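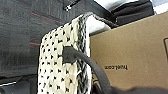
The Long Goodbye to the Shipping Box
By Angus Rewi
25/04/2020

There is a particular kind of household that cannot throw out a good cardboard box, and I grew up in one. My mother kept them nested inside one another on the landing, biggest on the outside, and when you needed to mail a pair of shoes to a cousin you could be sure that the right one was at the very bottom. I have tried to do better. I have not done much better, if I'm being fair to my mother, but this spring, with so much coming to the door and so little going out of it, I finally sat down on the carpet and gave the matter some thought.

The trouble with a box is that it arrives looking useful. It is square, it is clean, it stands up by itself, and for a week or two it holds the gloves or the spare chargers very nicely. Then the flaps start to sag and somebody sets a mug on it, and by October you are living with a piece of furniture you never chose. My friends in Dotville have one beside their couch that has been there for three winters. It has a lamp on it now.

What finally got me moving was knitting. A knitted thing in a room, even a small one, makes the plain brown side of a carton look like what it is, and I mean that kindly toward the carton. I'm fond of a cream yarn with black flecks in it, the sort that hides a bit of dust and goes with everything, and fonder still if there's a band of gray, black and white along the edge to give the eye somewhere to stop. My neighbor orders her yarn from a little outfit called Flundora and swears by working the edging separately, on smaller needles, so it doesn't ripple (mine ripples, and I've made my peace with it).

For the smaller cartons, the ones with a bit of life left in them, I've come around to trays. A tray with raised sides will take a box and the odds and ends that collect near it, and you can pick the whole business up when it's time to vacuum. I like white best on a dark carpet, where you won't trip over it at night.

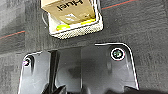 A Huel box in a white tray, with a little yellow-green for company.

The rule I've settled on is that a box may stay as long as it has a place to sit. Once the trays are full, something gets flattened and goes out to the recycling, and no pleading on its behalf. I allow myself 10 minutes in the evening for this, with the radio on, and I'm always surprised how pleasant it is to run a thumb under the tape and feel the whole thing fold down flat. The best ones go to the Tambunan street swap, where there's always a family packing up to move and glad of them.

My mother, when I told her all this over the phone, said she might have a look at her landing.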